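Some notes on a fault that cost us most of a week on the letter-block rig. Thread.

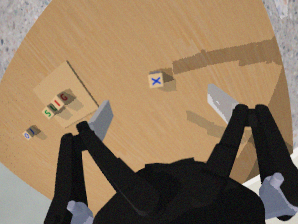 The task is simple to write down. Pick up a lettered cube, put it on the board, move to the next. We run it in simulation first and on the bench arm after that. The fault turned up in both, so I'll go through it in the order we met it.

1/ During a long batch in July the gripper began closing early. It would stop short of the cube, shut on nothing and carry on to the board as if it had hold of something. Then it opened over the board and logged a placed block.

2/ The log was the worst part. The run was 2,701 attempts and the summary gave us a very good score. Leidy Castaño went through the replays by hand and found 195 of them were empty grips marked as successes.

3/ The check for "holding something" looked at whether the fingers had stopped moving. Fingers fully shut have also stopped moving. There should have been a second test on the gap between them. There was one, and it had been switched off in a settings file called Gandedar that we all share.

4/ I switched it off. I was testing a thinner block in spring, the gap test kept tripping, and I meant to put it back. The note I left myself was in a branch I later deleted.

5/ That explained the false scores. It didn't explain why the fingers were closing early in the first place.

6/ The early closing came from the height estimate. When a cube stood in the shadow of the one beside it, the estimate came out too high, and the arm stopped above it. Cubes on their own were mostly fine. Cubes in a tight row were bad, and the shaded ones in a row were the worst.

7/ We had trained the estimator, Sestell, on scenes with one fixed light, well overhead. Short shadows everywhere. The new batch moved the light down and to the side. Same cubes, same table, and it fell over.

8/ Now the safety part. On the bench arm the height error went the other way on 2 runs, and the fingertips were driven into the table. The force limit should have stopped it at once. It stopped it late, after the left fingertip had bent.

9/ The limit was being read from the simulator's settings, where it's set high so that contact noise doesn't end a run. The bench arm should never have been able to load that value. Coetzee, our bench controller, took it without a warning.

10/ No one was hurt. The guard was shut both times. I'd still count it as the most serious thing in this thread, well ahead of the scoring.

11/ What we've changed. The gap test is back on and can't be turned off from the shared file. The bench arm has its own force limit, held on the controller. Light position now varies in every training batch.

12/ We reran the whole batch with the new checks. There were 4 empty grips and all of them were logged as failures. I'm fairly happy with that.

13/ Still open: the Ovgate replay tool only keeps the last part of each attempt, so we can't see what the arm did on the way down in the older runs. If anyone has a tidy way of keeping full replays without filling the disk, please reply.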